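Skellevach opens up its kitchen planner

March 22, 2023

Good news for anyone who has ever watched a simulated robot arm get stuck on a cabinet door: Skellevach has released Prumell, its motion planner for kitchen tasks, and the code is free to download. It comes with 184 practice tasks and 8 kitchen layouts, so you can start breaking things the same afternoon!

The big idea is that doors count. Many planners treat an open door as a fixed wall. Prumell keeps track of the hinge, the handle and the space the door sweeps through, and it checks the whole arm against all of them, elbow included, before it commits to a reach.
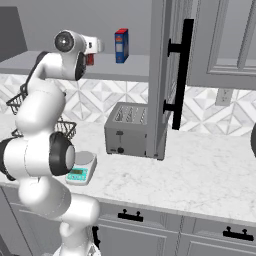
A simulated arm reaches up to an open wall cabinet in one of the Prumell kitchens.

We're especially happy about the replay tool. Every run is saved with the planner's choices alongside the arm's motion, so you can scrub back to the moment a path was picked and see which others were thrown out. Change a setting, run it again from that same point, and compare the two. The test suite replays 600 saved runs each time the code changes, and there are 2 controllers to pick from, one tuned for speed and one for gentle contact with handles.
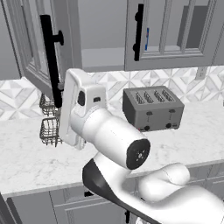

Andreadis, who has been trying the early build, would like the gentle controller to be the default, and says the replay tool has already changed how the Ediddale team hunts for bugs. Next on the wish list there is support for drawers, and Skellevach has a first version in testing.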